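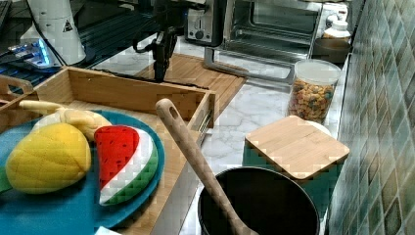
25 July 2025
Marek Bartoš

Bread notebook, rye side. Long entry, because I finally have two starters behaving differently enough to write about!

Where things stood: the Hubáček starter (the stiff one, fed on dark rye) has been going since February and had become very sour and very slow. Great smell, like apple peel and a wet cellar, but the loaves came out low and tight. The Jikia starter is the wetter one, fed on whole wheat, and it had the opposite trouble. It rose like mad, then fell over before I could get it shaped. I'd been treating both the same way out of laziness – same feeding time, same shelf, same spoon.

So this week I split the routine. Hubáček gets fed at breakfast with warm water and equal weights of flour and water. Jikia gets fed late in the evening, with more fresh flour to old starter, and cooler water. I didn't expect much for the first couple of days and didn't get much. Then on the third day Hubáček domed properly for the first time since spring, and when I pulled a spoonful off the top it had those long sticky threads all the way down. I may have said something out loud.

Flour notes. I'm on the last of the Flevach rye, the coarse grind, and I still like it better than anything else I've had through here. It drinks an absurd amount of water. At 83 percent hydration it looks like wet cement when you mix it, and you want to add flour, and you must not add flour. Leave it alone for 20 minutes and look again. The bran softens, the whole mass pulls together a bit, and it starts to hold the mark of the spoon. I tried the Sorkham medium rye next to it with the same water and that one went to soup. 75 or so would be my next guess for Sorkham, maybe a touch lower if the weather stays humid.

Loaf one, all Flevach, Hubáček starter, caraway and a spoon of dark molasses. Mixed by hand, straight into the tin, smoothed with a wet palm and dusted. I let it go until the flour on top cracked in a good wide pattern, which took longer than I wrote down last time (last time I was impatient, and the loaf told on me). Baked hot to start, then turned down. Crust nearly black at the corners, which I love and which my sister will cut off.

Loaf two, half Sorkham, half bread flour, Jikia starter. Nicer to handle by a mile. It took a fold well at the start and again later, and by the second fold it had real spring. I shaped it a bit too loosely and it spread in the first part of the bake before it decided to go up. Good ear on one side, nothing on the other. My scoring was crooked. Tasted lovely all the same, mild and nutty, with a thin crisp crust that went soft by evening.

Cutting. I waited a full day on the rye and I'm going to keep doing that. The last one I cut after 19 hours gummed up the knife, and I blamed the bake when the bread only needed more time. Today's crumb is even, moist without being sticky, small holes right to the bottom. No dense line along the base! That line has been in every rye loaf since winter and I'd got used to thinking of it as part of the recipe.

Toasting the rye is a whole subject. Thin slices, longer than you think, then let them stand upright for a minute so the steam gets out. Salted butter, radish. I also tried it with plum jam and it was too much with the molasses, so if I know jam is coming I'll leave the molasses out.

Things I changed at the same time, which is bad practice, so I'm listing them for whoever tries to repeat this:

- feeding times for both starters, as above
- new tin for the rye, narrower and taller than the old one
- salt up slightly, 20 grams to the kilo of flour, where I used to be a little under
- the caraway was crushed this time, not whole

The tin could account for a lot of the height. I'll bake the next one in the old tin with everything else kept the same and see whether I've been giving the starter too much credit. If it comes out flat, fine, at least I'll have a tin I like.

Still puzzled by the smell of Jikia right after feeding. There's a sharp note, almost like nail polish, that goes away within the hour. It used to turn up only when I'd forgotten a feeding, and I haven't forgotten one all week. Could be the warm nights. I'm going to try a thicker mix for a few days and see if that calms it down. If anyone on the bread list has seen the same with whole wheat, please write in the margin.

Scalded flour next. I want to pour boiling water over a fifth of the Flevach, leave it covered overnight, and put it into the dough in the morning. I had a scalded rye years ago that was sweet all the way through with no sugar in it, dark and almost sticky like gingerbread, and I've been chasing it ever since. Need more flour first. Also coriander seed, and a decent peel – the corner of the old one has split.

Jar of spare Hubáček is on the second shelf of the fridge, dried flakes in the envelope behind it. Help yourselves.

We use cookies to remember your settings and count visits. Accept all | Manage preferences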